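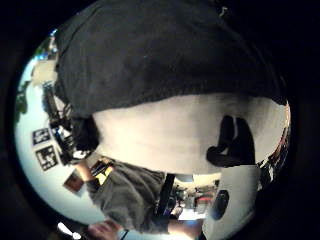 Según Hanne Mustonen, la ropa del piso compartido se gasta más en el lavado que en el uso, y con esta opinión suya empezamos el trabajo. Ella nos respondió por escrito en noviembre: «Lavo a 60 por costumbre, mi madre lo hacía así».

Preguntamos a 24 estudiantes de la residencia Hisby cómo lavan sus prendas oscuras. De ellos, 11 no leen nunca la etiqueta y seis separan los colores. Los demás contestaron «depende», que es una respuesta difícil de poner en una tabla — la dejamos como categoría propia.

Después lavamos dos camisetas iguales, diez veces cada una, a 30 y a 60 grados. Aleksi Heiskanen comparó el color con una carta de grises. La segunda perdió más tono, sobre todo en las costuras.

Límites del trabajo: usamos un solo detergente y el agua de Greltley es bastante dura. No medimos el consumo eléctrico.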